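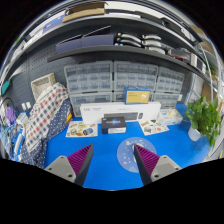 Figure 1. Blue table, small-parts corner, as the wrist camera has it. Purple finger pads at the bottom, black box and sticker sheets just beyond.

Notes for the Grotdale visit
Introduction to Automation, handout 6
Arnout Schouten

Welcome back, everyone, and thank you for being such good company on the bus. I promised to write up the visit properly for those who were stuck at the back of the group (it really was a tight squeeze near the table, and I know Joris talks softly), and also for the few of you who had the chemistry lab that afternoon. Please read this before we meet again, and bring your own scribbles along, as I'm sure you caught things that I missed.

Where we were

Grotdale opens its workshop to visitors every November, and our host was Joris Willems, who looks after the hand-held side of the Pirnora project. We had the room from 2:00 until a little after 4:00. The arm demonstration at Bralance next door was the louder of the two and I think most of you enjoyed it more, which I quite understand! But the exercise at the end of this handout is all on the hand-held gripper, so that's where I'll spend our time.

The tool

You'll remember that the gripper isn't attached to any arm. A person holds it, squeezes it, and does the job with it, and the camera on the tool records what the fingers are doing. Later on the recordings are used to teach an arm the same motions. Look at Figure 1 and notice how much of the tool itself is in view. Each finger has a light gray base block with a ribbed purple pad above it, and both pads stay in the picture so that the learning software can always tell where the fingertips are in relation to the thing being picked up. Somebody asked Joris whether it wouldn't be tidier to move the camera forward and lose the fingers altogether. His answer was that they had tried it, and the arm kept closing its fingers a little to one side of everything.

Please notice also the bend in the shelf above the drawers. The shelf is perfectly straight if you stand in front of it. A wide lens takes in a great deal of the room at once, and straight lines toward the outside pay for it. We'll come back to this when we do camera models, so for now just keep the curve in mind.

The job

Each demonstration is a short pick-and-place: close on an object, lift it, set it down on the round placemat with the planets on it, open, back away. Joris told us the Pirnora set holds 588 demonstrations so far, of which 306 were made at tables in ordinary, lived-in rooms, and the rest on a bare bench. He was quite firm that the first kind are worth more to him. Have another look at everything behind the placemat and you'll see what he means: clear drawers with clear fronts, a box with a window in it, patterned cloth, a plant with its leaves over the table edge. A program that has only ever seen a bare bench has a hard time with all that.

Three objects we talked over, for your notes:

The black box with the galaxy on the lid. Small, flat sides, easy to close on. The bright lid is a help to us and can be a nuisance to the software, which may latch onto the print and lose the edges of the box.

The sticker sheets. Thin and flat on the table, so the fingers have almost nothing to squeeze. Peeters (the student group, whose poster some of you photographed) slide the sheet to the table edge first and pinch it there. I thought that was lovely.

The clear plastic container on the right. See-through walls are hard for depth sensing, as we covered in handout 4. Approach slowly and trust the contents more than the walls.

When your own turn comes

We have a tool on loan in our lab, and each pair gets 30 minutes with it. Move at the speed you'd use to hand someone a full cup of coffee. Keep your free hand out of view. If you fumble a grasp, finish the motion anyway and write "fumble" on the log sheet. Joris keeps more of those than you'd expect.

For next time

Choose one object from Figure 1 that we did not discuss and write half a page on how you would grasp it, where the two pads should touch, and what you'd expect to go wrong. A sketch is very welcome, even a bad one. Leave your page in the tray outside my office.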